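Khan Lab, Watville
Call for participants: folding and sorting clothes at home with hand-held grippers

The Khan Lab is looking for 16 people in Watville and Midberg to take part in a paid study on how household work is recorded for robot learning. Sessions start in September and are held in participants' own homes. You do not need a technical background, and you do not need to own anything other than the laundry you already have.

What the study is about

Our group works on teaching robot arms to handle cloth. Cloth is hard for a robot. A cup has the same shape wherever you put it down, and a sweater almost never does. It bunches up, hides its own sleeves and catches on whatever is under it. One way to get a robot past this is to show it many recordings of a person doing the job.

In our method the person does not steer a robot. You hold a gripper in each hand, with a camera mounted on it, and do the task with those in place of your fingers. The grippers open and close in much the same way as the ones on our robot arms, so what the camera records is close to what the robot's own camera would record during the same job. The recordings are then used to train a control program, which we test on the arms at our Dulton building.

Last year we compared two sets of recordings. One set was made on a clean table in the lab, by staff who had practiced. The other was made in bedrooms, by people who had used the grippers for less than an hour. There were 235 recordings in each set. The program trained on the lab set did well on the lab table and badly almost everywhere else. It lost track of sleeves when the surface underneath had a pattern, and it often closed on the bedding together with the garment. The program trained on the home set was slower, but it kept working when we changed the bedspread, the lighting and the height of the bed.

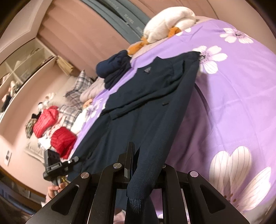 We do not yet know why the home recordings worked better. It may be the variety of rooms. It may also be the people: beginners let go and grab again more often than our staff did, and the program may be learning how to recover from a bad grip. The new study is set up to separate these two explanations. Half of the participants will record only in their own home. The other half will record in their own home and also come to Dulton for one session at the lab table. We assign the groups by drawing lots after sign-up, so please apply only if you could do either.

What you would do

Each participant completes 5 sessions of up to two hours. The first is a training session, when a staff member brings the grippers, sets them up with you and stays while you practice. Most people need a while before they can pick up a single layer of fabric without taking the one below it. That is expected, and the practice recordings are not used.

In the remaining sessions you work through a list of tasks. The list includes straightening a sleeve, laying a long-sleeved top flat, folding it, turning a pant leg right side out, pairing socks and making a pile of folded items. You use your own clothes, on your own bed or sofa. Please leave the room as you normally keep it. Pillows, blankets, toys and other clothes on the bed can all stay where they are, unless you would prefer not to have them recorded.

If a garment slips or a fold goes wrong, keep going and fix it with the grippers. Do not start over. Recordings with mistakes in them are kept and marked as such — they matter as much to this study as the smooth ones.

After each session you fill in a one-page form about how tired your hands are and which tasks you found difficult.

Who can take part

You can apply if you:
are 18 or older
live in Watville or Midberg and can travel to Dulton once
have a bed or sofa you can stand beside with both arms free
can hold a light tool in each hand for ten minutes at a time, with breaks
can agree to recording in one room of your home

We would like to hear from people who are left-handed. Our earlier recordings were nearly all made by right-handed people. Former participants are not eligible this time.

If you share your home, the other adults living there must also agree. The cameras record video only, with no sound. Nobody else should be in the room during recording. If someone walks in, tell us and we will delete that recording.

Pay

Participants receive $300 on completing all sessions. If you stop early you are paid for each session you have finished, in equal parts. Bus or train fare to Dulton is paid separately, and you should keep your ticket. You may stop at any point and do not have to give a reason.

What happens to the recordings

The cameras point at your work, but they also pick up the room. You will be able to watch every recording at the end of the session and remove any you do not want us to have. Faces, mail and family photos are blurred before anyone outside the study team sees the material. Your name is stored apart from the recordings. With your separate consent, we may include short clips or stills in papers and talks. You can say no to this and still take part.

The study team

Kumudini Sultana leads the study. Kasun Gazi and Mitali Sheikh run the home sessions and will be the people who come to your door. Obaidul Gamage is responsible for the grippers and for the robot tests at Dulton. Questions about privacy or deleting recordings go to Asanka Akanda, who is not involved in the analysis.

How to apply

Pick up an application form at the Khan Lab front desk in Watville or the Dulton reception, or ask either desk to mail you one. On the form, tell us where you live, which hand you write with, what kind of surface you usually fold clothes on, and which times of day suit you. Evening sessions are possible, with the last one starting at 6 p.m. We do not hold sessions on Monday, when the grippers are being checked and charged.

Kasun Gazi will call you to go over the study and answer questions before you sign anything. If there are more applicants than places, we will choose so as to get a mix of homes, and keep the remaining names on a waiting list unless you ask us to remove yours.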